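Two grippers, one desk, many small objects

September 2025

My first plan was to compare the two grippers in one weekend. It took me much longer, and I still do not have a final opinion. The Camwood is the heavier one, with thick fingers that close like a pair of pliers. The Fastora is light and fast, but its fingers bend a little when I pull sideways, and then the object turns in the grip.

I bought both used from a shop called Cokitz. The Fastora came without its cable, so I lost some days waiting for a new one.

For the test I do the same thing each time: hold the gripper in my hand, go to the object from the front, close, lift, put it back. I made 372 tries with the Camwood before I changed anything in the controller settings. Small things with a thin handle are the hardest for me. If I come in too low, the finger tips touch the table first and the camera shakes — later I can see this shake very clearly in the recording.

I also changed the camera angle. At the beginning it looked too much down, and I could see the tips but not the thing behind them. Now I have the view a little higher, and I can aim earlier. The price is that I lose part of the fingers at the bottom of the picture, but I can live with it.

Next I want to try softer pads on the Camwood and repeat everything with slower closing. If the pads are good, I will write again in December.

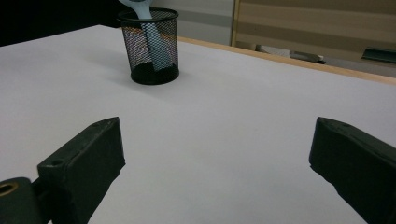
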